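Drenonetti opens its doors
Posted Jul 25, 2025

The coach let us off at the wrong gate, so the first twenty minutes of the Drenonetti dairy open day were spent admiring a fence. It is a good fence. A man in a hairnet eventually waved us round to the side, where Marcelle Baudry was handing out more hairnets and, for those of us so equipped, beard nets. I have never felt less like a member of the press.

Marcelle has run the tours since February and walks at the pace of someone who has another group at eleven. We trotted behind her through intake, where the tankers back up to the wall and a sample is taken before a drop goes anywhere. The plant gets through 2,191 churns' worth a day, a unit nobody has used for decades but which, she said, visitors like. I did like it. I wrote it down twice.

The pasteurising hall was warm and extremely loud. Fulgencio Huerta, the shift manager, gave a talk there with great feeling, and I caught the words "plate", "pressure" and "my brother-in-law". Everyone nodded. A boy of about nine asked whether anybody had ever fallen in, and was told that there was nothing to fall into – it's all pipes now. He took it badly.

Filling was the best bit. The Joltis line is the older of the two and rattles like a tea trolley on cobbles. It takes flat card sleeves, opens them, seals the bottoms, fills them and shuts them again before you have worked out which one you were watching. Along the viewing window there are 80 old carton designs under glass, including a strawberry cow that I think was a mistake even then.

Less good was the film, which lasted longer than the cheese section and had more harps in it.

We finished in the tasting room. The queue for the free yoghurt had around 200 people in it, several of whom I recognised from the front of the queue, so I sat down and talked packaging with a retired couple who had come for exactly that. He held strong views on screw caps. She held that he should let other people speak. 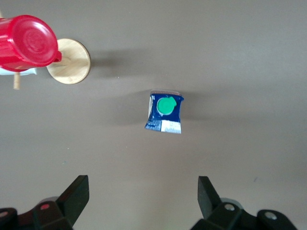 Blue carton, green cap, with a red plastic cup for company.

The shop sells butter, fudge and tea towels. I bought the fudge. Parking is free but fills up early, the café shuts at three, and anyone coming by coach should tell the driver it's the second gate, after the fence.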